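Project report, Prandaria group, June

# Teaching two arms to tidy a floor

Our project asked a simple question: can a pair of robot arms learn to clear up household odds and ends if a person drives them through the job enough times? We had used arms before in the Girard module, but only with fixed positions typed in by hand. Driving them live is a completely different feeling, and we loved it!

## Collecting the demonstrations

One of us steered both arms by remote control while another started and stopped the recording. We worked on a tiled floor at home in Prosham instead of a lab bench, so the arms had to cope with furniture, bags and changing light. Each demonstration was one pick and one place. By the end we had 2,228 of them, and 2,107 were clean enough to train on. The rest had late stops or a dropped connection.

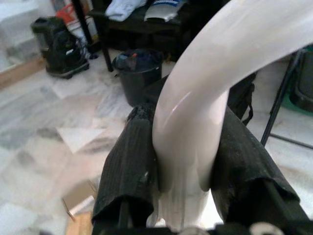 *Figure 1: Wrist view, with the ribbed fingers closed on a glossy white curved piece.*

Smooth curved things were the hardest to drive. You have very little feel through the controls, so you watch the wrist view and learn to stop closing as soon as the fingers settle (I squeezed far too hard for the whole first evening). Thin sticks and rods were easier to hold but fussier to line up, and a small turn of the wrist swings the far end a long way.
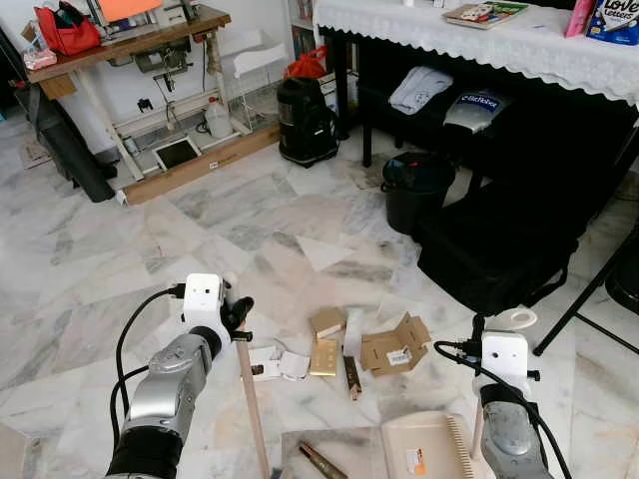 Using two arms also meant deciding who goes first. Our early recordings had both arms reaching into the middle together, and the trained model copied that hesitation beautifully, pauses and all. We agreed on a rule that one arm waits until the other has lifted clear, and re-recorded those tasks.

## Still to do

- Label which arm leads in every demonstration
- Get 2 new drivers from the Tradescombe group to record the same tasks, so the model sees more than our own habits
- Try a slower closing speed for curved objects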